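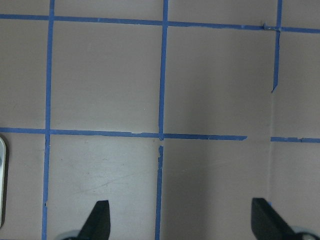 Blue painter's tape, laid out as a grid on a matte work surface.

Brisari Blue Painter's Tape, 40 m roll – review
Posted Jan 1, 2018
Rating: 3 out of 5

I don't normally review tape. I bought this one on the strength of its listing, which had more than 2,000 ratings and a lot of people calling it the best tape they had ever used, and I wanted to know what the best tape anyone had ever used would be like. It's tape. It's decent tape with a couple of faults, and I think a fair few of those ratings were written the day the parcel came.

Most reviews of painter's tape are about painting. Mine is mainly about marking out, which I do far more often. I divide a work surface into boxes and sort things into them: screws, hinges, offcuts, bits of whatever I have taken apart and hope to put back together. I don't want to draw on the surface and I don't want to buy a tray for every job. A grid of tape does it cheaply and I can change my mind.

Sticking it down
The stick is on the light side, as you'd want. It goes onto a smooth matte top without a fight, and if you've laid a length badly you can lift it and have a second go. A third go is asking too much. By then it has picked up dust and the ends start to curl. On bare wood I found it weak, and on a dusty garage wall it was useless, though I can't blame Brisari for my garage.

The packet says "lies flat every time". Well, no. Where one strip goes over another it can ruck up, and you can see a lump like that in my grid near the top right, where two lines meet. You can press most of these down with a thumbnail if you catch them early. For sorting screws it makes no difference. If I'd been painting up to that line I'd have been annoyed, as paint will find any little tunnel you leave for it.

Tearing it
My main complaint. The packet says "easy hand tear", and it is easy, but it isn't tidy. Sometimes you get a nice square end. Then you get a ragged one, or one that runs off to a point. I've got all sorts in the same grid. It also nicks along the edge if you pull it off the roll at an angle, and then the next tear starts wherever the nick is and not where your fingers are.

Scissors cure this. So does the cheap plastic cutter from the Slanina tape I had before, which fits this roll if you force it. But if a tape is sold on how well it tears by hand, I don't think I should have to go and find the scissors.

Straight lines
I have seen people mark tapes down for not giving straight lines, which seems hard on the tape. My lines lean. Some of them lean quite a bit, and the middle upright is in two pieces that don't line up with each other. That's me working by eye with no ruler. There are gaps too, where a strip stopped short and I started the next one further on. For my purposes a gap is fine.

What I will say is that this tape doesn't help you. It has a slight stretch to it, so if you pull a long strip tight and then press it down, it can wander off to one side. The Drernell tape is stiffer and easier to run across a wide surface. If you care about neat lines, lay it loosely, a bit at a time, and use a straight edge. I know this and still don't do it.

Colour
It's a mid blue, strong enough to see at a glance on a greyish top. I wouldn't bother mentioning it, except that I tried the Dillari cream one in May and kept losing the lines under the lamp. Blue is better. Any blue would be, so I'm not giving Brisari extra marks for it.

Getting it off again
Better than I expected here, I'll admit. The makers claim clean removal for up to 66 days. I didn't leave it that long on purpose, but one strip on the back of a cupboard door got forgotten for eight weeks and came away in one go, with a faint line that wiped off with a damp cloth. On the work surface, a grid I'd left down for a fortnight lifted with no bother. I did manage to split a strip lengthways by yanking it, so go slowly and keep it low – pull it back along itself.

I wouldn't trust the claim in a sunny window. Mine had none of that.

Painting with it
I used it round one door frame, to be fair to the people who want it for that. The edge was clean on the gloss and fuzzy on the wall. The wall is rough old plaster and I've had the same from dearer tapes. One door frame isn't much of a test, so don't go by me.

Value
There's plenty on the roll, and I have no reason to think it's short of the 40 metres. It costs more than the Slanina, and I can't honestly point to what the extra money buys apart from the clean removal. If your tape goes down in the morning and comes up at teatime, buy the cheap one. If you leave it down for weeks, as I do, the Brisari is probably worth the difference.

I also don't like the cardboard core, which has gone oval in the drawer and now catches on every turn. A small thing, but the Drernell's core is still round after a year of the same treatment.

Good: comes up clean, easy to see, can be lifted and laid again once.
Bad: ragged tears, rucks up at the crossings, flimsy core, silly claims on the packet.

Would I buy it again? On offer, yes. At full price I'd get the Drernell and put up with the extra tug when it comes off.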